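Hand-held demonstration station – pre-session safety check

Site: Cleltau, ground floor room
Checked by: Donnie Dalgleish
Accompanied by: Osvaldo Magalhães (demonstrator)
Date: August 30, 2020
Task being taught: cloth folding, floor level, two hands
Previous check: December, comments carried over where still open

Result codes: **OK** – no action. **C** – comment, can run. **F** – fix before the next session.

## 1. Floor and walkways

- [x] Working area swept – **OK**
- [x] Boards sound, no lifted edges – **OK**
- [ ] Loose items cleared from the floor – **C**. Small scrap of white paper or similar near the glass partition. Pick up before starting. It is light enough to end up under a knee or in a fold of the cloth.
- [ ] Cables clear of the demonstrator's feet – **F**. The power strip is on the floor to the left of the folding spot and its cables run over the boards to the equipment by the wall. Same comment as in December. Osvaldo says he knows where they are and steps round them. That's fine for Osvaldo, but we have 17 people on the demonstrator list and most of them come in once a fortnight. Cable cover to be fitted, or strip moved behind the desk.
- [x] Route to the door open – **OK**
- [ ] Chairs pushed back – **C**. Office chairs are on castors and drift. At least a full arm's reach plus the length of the gripper on every side, please. Measure with the gripper in your hand.

## 2. Electrical

- [x] Power strip casing undamaged – **OK**
- [x] Plugs fully home – **OK**
- [x] No second strip plugged into the first – **OK**
- [ ] Test label in date – **C**. Label on the strip to be checked; the ink may have rubbed. Donnie to re-test and re-label.
- [x] Charger for the Sulludix head unit unplugged when not charging – **OK**

## 3. Hand-held devices

- [x] Gripper body free of cracks – **OK**. Checked along the curved part and round the mount for the marker cube.
- [x] Rubber pad stuck down all round – **OK**
- [x] Button presses and releases cleanly – **OK**, pressed 20 times, no sticking.
- [x] Marker cubes tight on their mounts – **OK**. A cube that has turned even slightly gives a wrong hand position for the whole recording, and the arm will copy the error.
- [x] Marker faces clean – **OK**
- [ ] Spare gripper available – **C**. Spare is on loan to Đỗ at the other site. If the one here fails, stop and log it. Do not tape it. 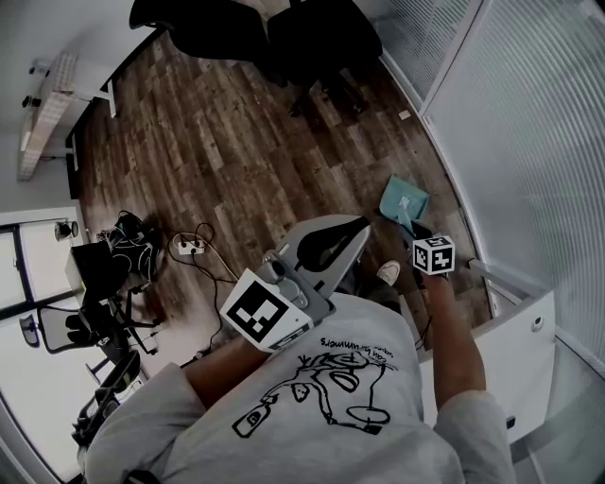 Left and right devices are not to be swapped between demonstrators in the middle of a batch. Wipe the handles between people. If either hand starts to ache, put both devices down on the floor, marker side up, and end the recording early. A short recording marked as short is usable. There is no need to finish the fold.

## 4. Demonstrator

- [x] Closed shoes – **OK**
- [x] Sleeves above the wrist, nothing dangling – **OK**
- [x] Rings and watch off – **OK**
- [x] Head unit strap snug, no pressure marks – **OK**
- [ ] Break taken on time – **F**. The log shows Osvaldo going 700 seconds past the limit twice in one morning. He says the folds were going well. Bending over floor work with weight on the head is what the limit is for. Timer to be set by the second person, out of the demonstrator's reach.
- [ ] Knee pads available – **C**. One pair, worn thin. Order two more.

## 5. Replay on the arm

Replay is done in the caged bay next door. Nothing in this section may be started from the demonstration room.

- [x] Emergency stop tested before first replay – **OK**
- [x] Bay door switch cuts power – **OK**
- [x] Speed limited for first run of any new recording – **OK**
- [x] Second person present – **OK**
- [ ] Remote control takeover tested – **F**. Stellen pendant took the arm over when asked, but there was a noticeable lag on the second try. No remote sessions until it has been looked at. Recorded demonstrations can still be replayed.
- [x] Recordings with lost markers taken out of the replay list – **OK**. The folder holds 474 recordings. Lost-marker ones are flagged in the log and were not loaded.

## Actions

| Item | Who | When |
|---|---|---|
| Cable cover or move strip | Donnie | before next session |
| Timer held by second person | Osvaldo | from now |
| Pendant lag | Donnie, with Stellen support | before any remote session |
| Re-test and label power strip | Donnie | this week |
| Knee pads | Osvaldo | next order |
| Spare gripper back from Đỗ | Osvaldo | to be agreed |

Room may be used for hand-held demonstrations once the cable item is signed off. Sign here, not on the whiteboard.

Signed off (cables): ____________

Signed off (pendant): ____________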